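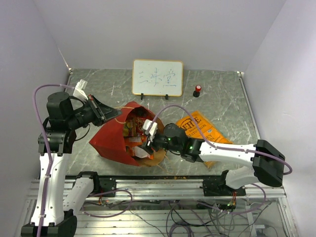
# tovska-bag-unpack

Search this repo... Go

Print this page | E-mail this page

README, last touched 29 Jun 2021

Hi! If you're looking for the version of this dataset that went out in January, please stop using it and read the next bit first. I messed something up, and a fair number of the episodes in it are bad in a way you won't spot from the success labels.

## What's in here

1,111 episodes of two arms working on a paper gift bag full of snacks, on a tabletop cell we call Graltbridge. The bag lies on its side, the right arm does the reaching in, and the left arm is supposed to hold or steady the bag by its upper edge. Control code is Ghauri, logging is Zedora (both ours, both a bit scrappy, sorry).

Each episode folder has joint positions, commanded positions, gripper width, motor current for every joint, and the fixed camera stream. Timestamps are in seconds from the start of the episode.

## What went wrong

Short version: the right gripper was squeezing way too hard and the force limit that should have caught it wasn't on.

Longer version. Ghauri reads a current limit for each gripper from a config file. I renamed the left and right entries when I cleaned up the config (I was so pleased with that cleanup!) and missed one spot. The left gripper kept its limit. The right one couldn't find its entry, so it fell back to the default, and the default was "no limit." No warning, no log line, nothing. It just closed until the motor stalled or the position target was reached, whichever came first.

With a hard object you'd hear the motor complain. Snack bags are soft and full of air, so the fingers kept going and it all sounded perfectly normal. I only caught on when I plotted right gripper current for a whole batch and saw it sitting flat at the stall value for seconds at a time.
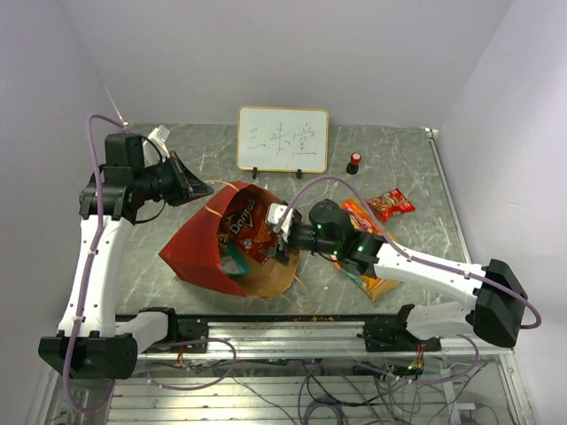
The second problem is the handle. It's a loop of rope, it ends up wherever it ends up, and if a finger goes through it while the other arm is inside the bag you have two arms tied to each other by one piece of rope. We had that happen in 26 episodes. In most of them the bag just got dragged along, but in a few the arms pulled against each other until I hit the stop. Ghauri checks for the arms hitting each other and has no idea that a rope exists.

## Which episodes to skip

- `overforce.txt` lists every episode where right gripper current stayed at stall for longer than 20 frames
- `handle_snag.txt` lists the rope ones
- 44 episodes have camera frames missing near the end, because my stop button also killed the Zedora writer (fixed now). They're in `short_video.txt`

The lists overlap, so don't add them up. And please don't train a grasping policy on the overforce set! Use it for failure detection if you like, it's pretty good for that.

## What changed

Ghauri now refuses to start if either gripper limit is missing. The stop button cuts motion and leaves logging alone. I also added a current check that opens the gripper after a second at stall, though it sometimes drops things it was holding just fine, so expect a few silly-looking releases in newer data.

The rope problem is still open. Tucking the handle under the bag before each run helps until the bag moves. If you've got a cheap way to detect a snag from joint currents alone, open an issue, I'd love to try it.

Print this page | E-mail this page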